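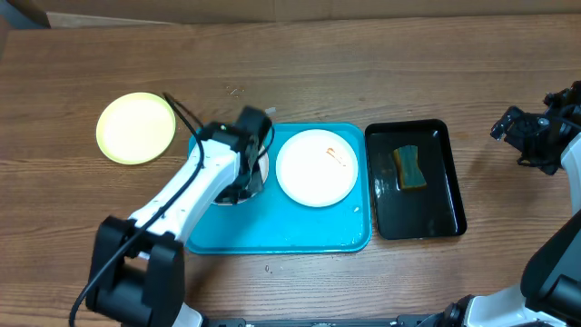 Ladan Esfahani remarked on the first draft that a report on washing dishes by hand should not treat a running tap as simple carelessness, as many households were taught to rinse that way and regard standing water as unclean. The present version has been revised with that remark in mind.

# Hand Dishwashing and Water Use in Shared Student Kitchens

## 1. Purpose

The project examined how residents of Hokholm Hall wash dishes after the evening meal, and whether a small change in kitchen equipment would lower the amount of water used. The hall has no dishwashers. Each floor shares a single kitchen with a double sink.

## 2. Method

A written questionnaire was sent to 200 residents in November. It asked how they wash and rinse, how long they leave dishes before washing them, and whether they had ever been shown a method.

In addition, 29 residents agreed to wash a standard load of dishes in the Ernine Street kitchen. Water was collected in a marked tub beneath the drain and measured after each load. The same detergent was supplied throughout. Participants were told that water was being measured, which may have made them more careful than usual.

## 3. Results

The largest differences came from rinsing. Residents who filled one side of the sink and rinsed in the other used less water than those who rinsed each item under the tap. Soaking mattered less than the group had expected, except with baked-on food. Several participants soaked a pan, emptied the sink, and then filled it again for the plates – a habit that cancelled any saving.

Questionnaire answers did not always agree with what was measured. Of the participants who described themselves as "basin washers," 7 left the tap open while rinsing.

Written comments dealt mainly with other matters. Residents complained of slow drains, of cold water after 9 p.m., and of dishes left by others. One floor had no sink plugs at all, and residents there had been using a folded cloth.

## 4. Limitations

The measured group was small and came mostly from the second floor. The standard load did not include greasy roasting pans, and water temperature was not recorded. The tub overflowed on 5 occasions, and those loads were repeated by the same person on another evening.

## 5. Recommendations

1. The housing office should supply plugs for both sides of every sink.
2. A short notice on basin rinsing should be posted in each kitchen, in the languages spoken on that floor.
3. The drains on the upper floors should be inspected before any further measurements are taken.

The full questionnaire and the measurement sheets are kept in the project folder at the Mousavi Library.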